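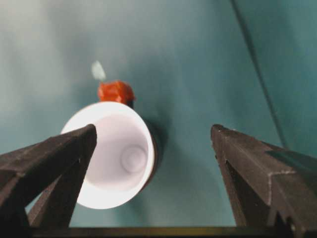 Right, I've been threatening to do a thread about giving up takeaway coffee for ages, so put the kettle on, it's a long one ☕

**1/** Background: I used to buy a flat white every single morning on the way to work. Same place, same queue, same bloke in front of me ordering something with four words in it. I never thought of it as spending money. It was just part of the walk, like the zebra crossing.

**2/** Then in December my bank app did one of those cheerful end-of-year round-ups. £599. On coffee. At ONE shop. I sat on the edge of the bath and read it again.

**3/** And that doesn't include the ones on trains, or the ones where I "popped in" on a Saturday and came out with a cinnamon bun as well.

**4/** So on New Year's Day I told everyone I was making my own from now on. Big mistake, telling everyone. My sister has asked me how it's going in every message since, including one about our nan's boiler.

**5/** First try was instant. I'm not a snob about instant, I drank gallons of it as a student, but the jar at the back of my cupboard had gone solid and I was chipping at it with a fork. We move on.

**6/** Second try was a cafetière, a Rilano, from the charity shop. £2! Lovely thing, bit of a wobbly lid. Made decent coffee for nine days and then I knocked it into the sink reaching for the washing-up liquid. RIP.

**7/** At this point I did have one relapse. It was raining sideways, I'd missed the bus, and I'm counting it as medicine.

**8/** Enter my downstairs neighbour Sibel Oral, who heard me moaning on the stairs and basically marched me into her kitchen. She makes Turkish coffee in a little pot with a long handle and she has OPINIONS.

**9/** Sibel's rules, as dictated to me while I wrote on the back of an envelope:
- cold water, measured with the cup you're going to drink from
- one heaped teaspoon of coffee per cup, sugar goes in now or never
- stir it at the start and then leave it alone
- low heat
- do not look at your phone

**10/** I looked at my phone. It went all over her hob. She handed me a cloth without saying a word and I've never felt so judged in my life.

**11/** Second go was much better. You get this thick foam coming up round the edges, and you take it off just before it boils, spoon some foam into each cup, then let it rise again and pour. It's tiny and strong and you have to sit down with it, so there goes my habit of drinking coffee while walking into lampposts.

**12/** She buys hers from Öztürkmen, the grocer's by the station with the crates of quinces outside. They do a big bag and a small bag. Get the small bag. It's ground as fine as cocoa and it goes stale quickly once it's open, mine's living in an old jam jar with the lid screwed on tight.

**13/** I also came out with olives, two kinds of white cheese and a box of Turkish delight, so the savings are going brilliantly thanks for asking.

**14/** Work is harder. You can't really do the little pot in an office kitchen with one microwave and a passive-aggressive note about fish. So I take a flask. It's a Dako, the short fat one, and it keeps coffee properly hot until lunch if you warm it first with boiling water. I didn't bother warming it the first week and then complained to anyone who'd listen that it was rubbish.

**15/** Filter for the flask, by the way. Plastic cone, paper filter, mug underneath, done. I use Kakomitz beans because they were on offer and now I've got used to them. A bit chocolatey? I can't do tasting notes, I once said "tastes of brown" in front of people.

**16/** Things I miss: the warm shop. The dog who sleeps by the till. Someone else doing it. I really hadn't clocked how much of the £599 was for standing somewhere nice for five minutes before work.

**17/** So I've made a new rule. One bought coffee a week, sitting in, in a proper cup, with a book. No walking off with it. I had this week's on the 13th February and spent the whole time chatting to the dog's owner, didn't read a page.

**18/** Sums so far, for the nosy (my sister): beans, filters, the small bag, the flask, the late cafetière. I'm still ahead. Less ahead if you count cheese, and we aren't counting cheese.

**19/** If anyone knows how to get dried-on coffee off a ceramic hob please shout. I said I'd sort Sibel's and I've tried bicarb, lemon and a lot of elbow. There's still a brown ring and she keeps putting the kettle over it when I come round.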